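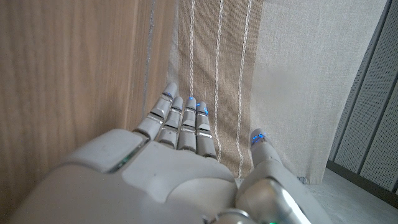
Figure 1 - Le tissu suspendu, près de la surface effet bois.

Projet textile, groupe 3 : faire sécher et ranger les tissus de l'atelier
Par Hiba Farah, avec Lama Atallah et Rami Salameh

Alors, pourquoi les tissus ? Au départ on voulait travailler sur l'éclairage de l'atelier Kassab (Rami avait même commencé un plan !), et puis en septembre on a passé une heure entière à chercher un coupon de lin au fond d'un carton. Quand on l'a retrouvé il était tellement froissé qu'il a fallu le repasser deux fois. Le sujet était trouvé.

On a commencé par l'inventaire : 179 pièces, du petit échantillon à la grande longueur tissée. Lama a tout noté dans un cahier, moi j'ai recopié dans un tableur, et bien sûr on n'avait pas le même total - il a fallu recommencer un samedi matin.

Ensuite on a comparé deux méthodes pendant 14 jours, pliage à plat ou suspension. Pour les cotons fins, le pliage marche bien si on ne fait pas de piles trop hautes. Pour les tissages plus épais, je préfère largement la suspension : les plis marquent moins et on retrouve tout de suite ce qu'on cherche. Par contre ça prend une place folle, et les mailles se détendent. On a perdu un jersey comme ça, désolée Noura !

Notre professeur, Marwan Kanaan, nous a demandé de mesurer les plis au lieu de dire « ça a l'air mieux ». On a donc noté chaque pièce de zéro à cinq, tous les trois séparément, puis on a fait la moyenne. Rami est beaucoup plus sévère que nous.

Côté budget, on a dépensé 314 euros, surtout en barres et en pinces. Les étiquettes en carton, on les a découpées nous-mêmes.

Il nous reste à trouver une solution pour les velours, qu'on n'a testés ni pliés ni suspendus. Lama voudrait essayer de les rouler sur des tubes, on commence la semaine prochaine.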